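Field Methods in Lake Science
Unit 4 notes: Taking and handling short sediment cores
Last updated: October

These notes go with the second lecture on lake sediments. Read them before the field day at Jurklow. The slides cover the theory of why mud builds up in layers, and it is not repeated in full.

1. What a short core is for

A short core is a tube of mud taken from the lake bottom with the layers still in order. The top is the most recent material and the bottom is the oldest. In most small lakes a core half a meter long covers a century or two, though this depends on how fast the lake is filling in. A lake below plowed fields can collect several millimeters a year. A clear upland lake may collect less than one.

Accumulation is not constant. Spring melt brings a pulse of mineral grains, summer adds algae and plant bits, and under ice very little arrives at all. Where the bottom water has no oxygen and no worms, these seasons may be preserved as thin pairs of bands called varves. The Jurklow basin does not have varves. The bottom animals mix the top few centimeters, so each slice we cut is an average over several years.

2. Choosing the spot

Work from the depth map. The usual choice is the deepest flat part of the basin, where fine material settles and waves do not stir it. Stay away from:

- steep slopes, where mud slides and layers go missing
- inlets, where sand makes the tube hard to push
- anchor spots and old dock sites

Uldis Sakalauskas surveyed the basin two summers ago and his map is in the course folder. Note that the depths on it are for the summer water level. Subtract from the October level on the gauge board before you measure out rope.

3. Taking the core

We use the gravity corer from Mets, which takes a clear plastic tube. Lower it by hand at a steady speed. Stop one meter above the bottom and let the boat settle, then lower slowly until the rope goes slack. Do not drop it. A dropped corer pushes a wave of water ahead of it and blows away the loose surface layer, and then the youngest part of the record is gone.

Pull up slowly. Put the bottom plug in while the tube is still under water. When the tube is out, look at the water above the mud. If it is clear, the surface is probably intact. If it is cloudy, keep the tube upright and wait ten minutes before deciding. A tilted surface means the corer went in at an angle and the core should be taken again.

Write down the time, position, water depth, core length and who was on the rope. Label the tube itself, not only the cap. Caps get swapped.

4. Slicing

Slice on shore the same day if you can. Push the mud up from below with the piston and cut at each mark with the flat plate. Use half-centimeter slices for the top ten centimeters and one-centimeter slices below that. Wipe the plate between cuts. Trim the outer rim of each slice, where mud has been dragged down along the wall of the tube.

Each slice goes into a weighed bag. Weigh the empty bag before the field day. Last year 18 bags had no empty weight written on them, and the water content for those slices could not be worked out.

5. Water content and organic matter

Weigh the bag wet, freeze-dry, and weigh again. The difference gives the water. For organic matter, burn a small dry portion in the furnace and weigh what is left. The loss is mostly organic carbon compounds, with some water held in clay. This is why loss on ignition reads a little high in clay-rich mud.

Worked example. A dry portion weighs 2,000 milligrams before the furnace. Afterward it weighs 1,462. The loss is 538 milligrams, so:

loss on ignition = 538 / 2,000 = 26.9 percent

That is a rich, dark lake mud. Values for the sandy end of the basin are far lower. Report one decimal place – the balance does not justify more.

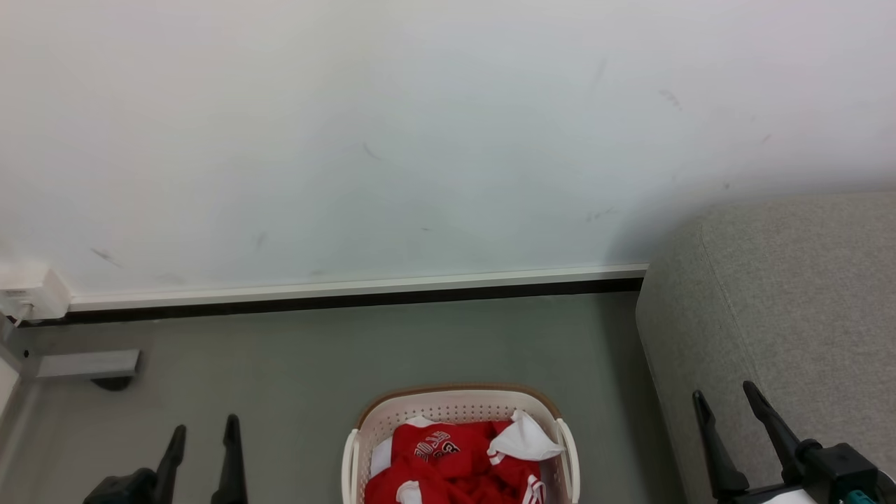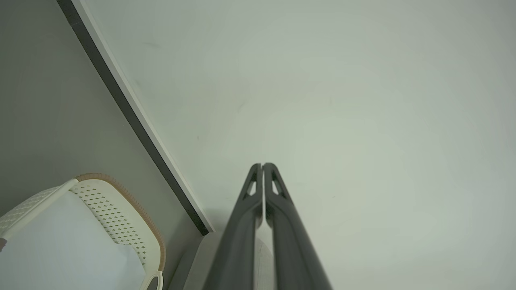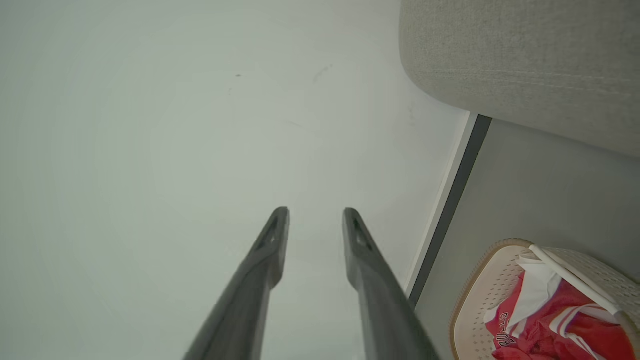 6. Dating

Lead-210 is the standard method for the last hundred years or so. It has a half-life of 22.3 years, and after five or six half-lives there is too little left to separate from the background. Cesium-137 gives a check, with a peak expected at 1963. If the two disagree, suspect mixing first.

Enter your counts in the Sosum sheet and leave the formula columns alone. Aušra Strazds will go over the constant supply model in the next lecture.

7. To hand in

- core log, one per boat
- table of water content and loss on ignition by depth
- a depth plot of both, with depth increasing downward
- half a page on where you think the mixed layer ends, and your evidence

Groups of four. Shuzhen Pan has the furnace schedule. Send questions about missing bags or labels to Tarcísio Brito before the samples go in the dryer, as they cannot be sorted out afterward.

Shared 4 times | 0 comments

Contact: Kristaps Kazlauskienė, course office | © Field Methods in Lake Science | Back to top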